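Relatório de progresso do programa Lendutero – hábitos, propósito e bem-estar no dia a dia
2019-05-17
Por Santino Ocampo, coordenação, Associação Trorkard

À Fundação Vasilakis

Apresento o relatório intermédio do programa Lendutero, que a Fundação apoia desde o início do ano. Sigo a ordem dos pontos da nossa candidatura, com excepção do orçamento, que passei para o fim. O relatório diz respeito ao período até ao final de Abril. Quando falo de alguma coisa posterior, indico-o no texto.

1. O que foi proposto

Recordo em poucas linhas o compromisso. O programa oferece a adultos de Staltier um percurso de desenvolvimento pessoal em grupo, com encontros quinzenais e um caderno de reflexão que cada pessoa leva para casa. O tema geral é a relação entre aquilo que desejamos e aquilo que fazemos todos os dias. Não é terapia e nunca o apresentámos desta forma. Quando um participante precisa de um acompanhamento clínico, a facilitadora conversa com ele em privado e entrega-lhe os contactos dos serviços de saúde.

2. Participação

Inscreveram-se 260 pessoas, distribuídas por grupos da manhã, do fim da tarde e da noite. Os grupos da noite encheram primeiro e ficámos com uma lista de espera que ainda não conseguimos resolver. Os da manhã têm lugares livres, mas os horários não servem a quem trabalha. Tentámos oferecer a troca a algumas pessoas e quase todas preferiram esperar.

A assiduidade foi boa até à Páscoa. Depois das férias notou-se uma quebra, mais forte no grupo do fim da tarde. Telefonámos a quem faltou a dois encontros seguidos. As respostas mais comuns foram o cansaço e a mudança de turnos no emprego. Algumas pessoas disseram que tinham vergonha de voltar com o caderno em branco. Esta última resposta levou-nos a uma alteração que explico no ponto 4.

3. Os encontros

Delia Painemal conduziu a maior parte dos encontros. Os temas trabalhados até agora foram seis: a gratidão sem obrigação, o uso do tempo, o elogio e a crítica, o medo de começar, a comparação com os outros e o descanso. O tema da comparação foi o mais difícil de conduzir. Houve uma discussão acesa no grupo da noite, entre pessoas que consideram a ambição uma virtude e outras que a consideram a origem do seu mal-estar. A Delia deixou a conversa correr mais tempo do que estava no plano e o exercício escrito ficou para o encontro seguinte. Penso que foi uma boa decisão.

O tema do descanso, pelo contrário, correu depressa demais. O material que preparámos era muito geral e os participantes disseram isto com delicadeza. Vamos reescrevê-lo antes de o usar com os grupos novos.

No tema do uso do tempo pedimos a cada pessoa que escolhesse uma tarefa doméstica curta e a fizesse durante uma semana com toda a atenção, sem rádio e sem telefone. Apareceram escolhas muito variadas: lavar a loiça, regar os vasos, dobrar a roupa, engraxar os sapatos. Uma participante escreveu que nunca tinha reparado na pressa com que fazia tudo. Outro participante achou o exercício inútil e explicou porquê em duas páginas, que lemos com interesse na equipa.
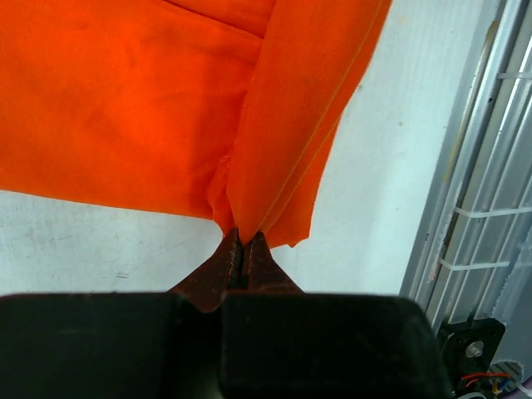
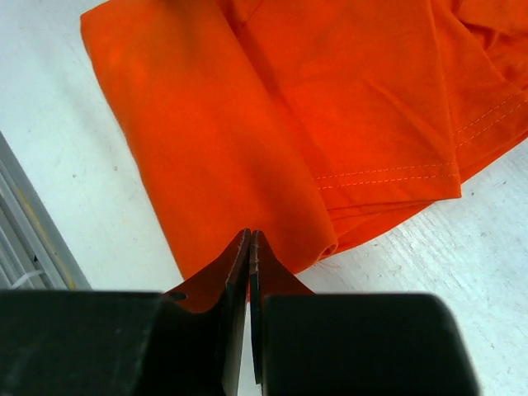

Tecido cor de laranja, com dobras.

4. Os cadernos

Na candidatura previmos que os cadernos seriam recolhidos só no fim. Mudámos este ponto. A partir de Março, quem quer pode entregar uma página por mês, sem nome, numa caixa fechada, e a facilitadora responde por escrito a todas. Recebemos 747 páginas até ao final de Abril. O número é superior ao que esperávamos e trouxe um problema de trabalho, que refiro no ponto 6.

A outra mudança foi retirar da primeira folha a frase que pedia escrita diária. Era uma frase bem-intencionada, mas produzia culpa em quem falhava um dia. Agora a folha diz apenas «Escreva quando tiver alguma coisa para escrever». Não posso ainda afirmar que esta mudança trouxe pessoas de volta. Duas regressaram na semana seguinte, mas podem ter regressado por outra razão.

Sobre o conteúdo das páginas falo com cuidado, porque prometemos discrição. De modo geral, as pessoas escrevem menos sobre grandes sonhos e mais sobre a família, o sono e o dinheiro. Eu esperava encontrar muitos planos de mudança de vida. Encontrei muitas vezes o desejo de ser ouvido em casa, ou de ter uma hora livre sem dar explicações. Isto obriga-nos a rever a segunda parte do programa, que estava construída à volta de objectivos e metas. Queremos dar mais espaço às relações próximas e guardar as metas para quem as pedir.

5. O que não correu bem

Houve três dificuldades que a Fundação deve conhecer.

A sala principal teve uma avaria no aquecimento durante o Inverno e dois encontros foram cancelados. Um já foi reposto. O outro será reposto em Junho, com a duração normal.

O questionário inicial era demasiado longo. Muitas pessoas deixaram a última página por responder, e por este motivo os dados sobre o sono e a satisfação com o trabalho estão incompletos. No relatório final vou usar somente as perguntas da primeira página, que têm respostas suficientes. Peço desculpa por esta falha, que foi minha. O questionário devia ter sido testado com um grupo pequeno.

Por fim, a comunicação com as empresas locais teve pouco resultado. Enviámos cartas e fizemos visitas, mas só uma empresa aceitou divulgar o programa entre os trabalhadores. Creio que a palavra «propósito» no folheto assustou alguns responsáveis – um deles perguntou-me se éramos um grupo religioso. Preparámos um folheto mais simples, com o horário e o preço (gratuito) em primeiro lugar.

6. Equipa

A resposta às páginas mensais ocupa à Delia muito mais horas do que estava previsto no contrato. Desde Abril divido esta tarefa com ela, mas não tenho a mesma formação e faço só as respostas mais simples. Gostaríamos de contratar uma segunda pessoa a tempo parcial até ao fim do programa. O pedido formal segue em carta separada, com o perfil e o horário.

7. Orçamento

As despesas estão dentro das rubricas aprovadas, com uma excepção. Na impressão dos cadernos gastámos 560 euros a mais, devido a uma segunda tiragem que não estava prevista. Propomos cobrir este valor com a verba de deslocações, que ficou quase intacta porque os encontros se realizam todos na mesma morada. Agradeço que a Fundação confirme por escrito se aceita esta transferência. Os comprovativos estão no anexo A, por ordem de data.

8. Próximos passos

Até ao final de Junho vamos realizar o encontro em atraso, terminar a reescrita do tema do descanso e abrir mais um grupo da noite, se for possível encontrar sala. A sessão aberta às famílias continua marcada para o início do Verão e a equipa da Fundação está naturalmente convidada. Enviarei a hora exacta logo que a câmara confirme a reserva do auditório.

Deixo ainda uma questão que gostava de discutir em reunião. O contrato pede que a melhoria do bem-estar seja medida com uma escala de satisfação, no início e no fim. Vamos cumprir. No entanto, vários participantes disseram que se sentem mais atentos e, ao mesmo tempo, menos satisfeitos, pois começaram a reparar em coisas que antes deixavam passar. É possível que a escala registe isto como um resultado negativo. Proponho juntar duas perguntas de resposta livre ao questionário final e envio a redacção no anexo B, para comentários.

Com os melhores cumprimentos,
Santino Ocampo

Última actualização: versão revista após leitura da facilitadora
Associação Trorkard, Staltier | Contactos | © 2019 Trorkard. Todos os direitos reservados | Voltar ao topo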